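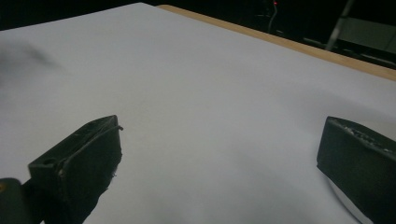 Åsmund Rønning wants to know if a favourite shirt can be copied without cutting it apart, and says that every guide he finds begins with a seam ripper. It can be done. I have copied six garments in this way and all of them are still being worn, both the old ones and the new ones.

The method is called rubbing off, and it works best with simple woven shirts. A shirt with many darts or a lined jacket is more difficult, and I would not choose it for the first time. Knitted fabric stretches while you pin it, so leave also the T-shirts for later.

What you need

Large paper, a soft pencil, a ruler of 100 cm, a measuring tape, plenty of thin pins and a surface where a pin can go in. I use a cork board, but a folded blanket under the paper does the same work. A curved ruler is good for the armhole. I bought mine from Yokoyama and it was not cheap. You can draw the curve by hand if you are patient.

Prepare the shirt

Wash it and iron it well, also inside the cuffs. Close all the buttons. Find the middle of the back by folding the shirt side seam to side seam, and mark the fold with a line of bright thread, from the collar down to the hem. For the front, the centre is the line that goes through the buttons, and not the edge of the fabric. I made this mistake on my first copy and the shirt would not close over a sweater.

Now measure the shirt all the way around under the arms, and write the number down. Mine is 122 cm. You will need this number again at the end.

Trace the back

1. Draw a long straight line on the paper, near one side. This is the centre back.
2. Put the marking thread of the shirt on the line and pin it in three or four places.
3. Smooth the fabric away from the line with your flat hand. Do not pull. When it lies calm, pin along the side seam.
4. Push a pin straight down through the seam every two centimetres, so that it makes a hole in the paper. At the armhole do it every centimetre.
5. Take the shirt away and join the holes with the pencil.

The line will look a little bit nervous. Draw it again more smoothly, but keep the corners where they are.

If the back has a pleat, trace it closed first. Afterwards open the shirt at the pleat, measure how deep it is and add this amount at the centre line. The yoke is traced as its own piece.

Trace the front and the sleeve

The front goes the same way. Mark every button and the top of the pocket. Remember to add the width of the button band, and the part that is folded behind it.

The sleeve is the piece where people give up. It does not lie flat at the top, and it should not. Fold it along the underarm seam, trace the back half, then turn it over on the same centre line and trace the front half. The two halves are not equal — the front curve is usually deeper. Write "front" and "back" on the paper at once. I promise you will not remember it after dinner.

Collar and cuffs are easy, as they are nearly flat already. Trace half the collar and mirror it.

Check before you cut

Measure the side seam of the front and of the back. They must be the same length. Then measure around the armhole, and around the top of the sleeve. The sleeve should be a little longer, one or two centimetres for a normal shirt. At last, add up the widths of front and back, double them, take away the overlap of the button bands, and compare with the number from the beginning.

Hjørdis Brekke, who taught me to sew, adds the seam allowance only after this check. I do the same now. One centimetre is enough for most seams, and two for the hem.

Sew the first copy in an old bed sheet. It takes an evening, and you may find, like I did, that the original was never so good over the shoulders. Correct it on the paper with another colour of pencil. I keep my patterns rolled, with the name and the month on the outside. The oldest one says only September, and I would like to know which one.

Contact | © Drestura | Back to top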